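Friday dishes

Washing up by hand again. The colander goes on the wooden table first, with the steel bowls near it.

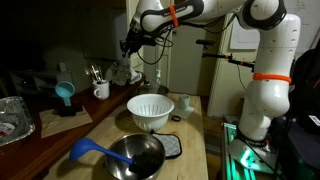 Small stuff

The blue ladle came from Jollomitz and cost too much. I keep the gray pot holder close.

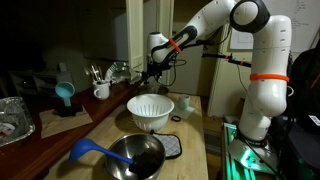

What stays out

One plain white mug, always.
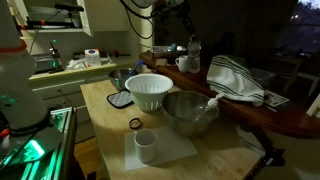

Skanatach Supper Club - Home Kitchens

We cook for the club in December.
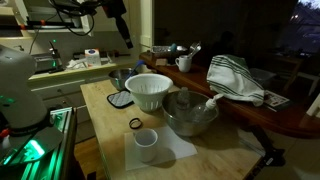 I need a bigger bowl before then. The large steel one already has two clear bottles in it - fine for now, but soup needs the room.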